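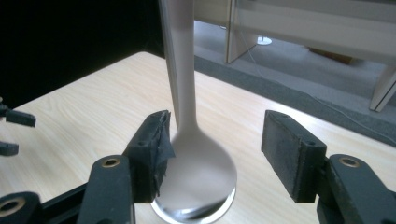
Plemville group settles on a shopping list for hand-held grippers
Saturday, April 18, 2026

I spent most of this week with the folks at Grukix, who have an office full of tables and a budget that has to be spent by the end of May. If you've read my earlier items you'll know they teach robots everyday kitchen jobs: picking up a spoon, putting it down again, moving it from one end of a table to the other. The hand-held grippers they use for this are the part people ask me about most, so I was pretty happy when Montserrat Ocampo, who runs the purchasing side, let me sit in while she worked out what to buy next.

The short version is that they're getting 2 new hand-held units and a big pile of finger pads. The pads are what surprised me! I'd gone in thinking we'd talk about cameras and computers all afternoon, and we hardly touched them.

Pads and the coverings on them take a beating. The tape goes ragged and starts to peel, the gripping faces get scuffed and dusty, and then somebody has to stop and swap things out. Last year's budget had no line for any of this, so every replacement went through as a one-off request, with its own form and its own wait. Ocampo has now ordered 24 spare pads up front from Clonamier, a small parts shop across town, and she's put the tape on the same order.

"I want a drawer I can open," she told me. "I don't want to be writing a purchase request for tape."

The whole order comes to $2,936, with the two grippers making up most of it. She'd had a quote from Purves as well, and it was a little lower on the grippers themselves, but their pads only came as a set with the complete finger. That meant paying for links and joints she didn't need every time a pad wore down. She went back and forth on it for a couple of days (I saw the spreadsheet, it has a lot of tabs) and then went with the parts she could buy separately.

Cutlery is on the list too, and I kind of loved this bit. They want 70 pieces, in different sizes, colors and finishes - shiny metal ones especially, and some plain matte ones to go with them. Most will come from the secondhand store on the main street in Plemville, where Ocampo says she's already a familiar face. She's set aside a little money for bowls and cups out of the same pot, though she hasn't decided how many.

I asked whether they'd thought about a third gripper. They had, and it's been pushed to the next round. There are only so many people to hold the things, and she'd like to see how quickly the new pads get used up before she commits to another unit. The team is going to keep a simple log by the supply drawer: date, which finger, what was replaced. I've tried keeping a log like that for my own printer and lasted nine days, so I wish them luck.

The Clonamier order goes in on Monday, and delivery is expected in the first half of May. I've asked to come back once the new units are on the tables, and Ocampo said yes as long as I bring spoons.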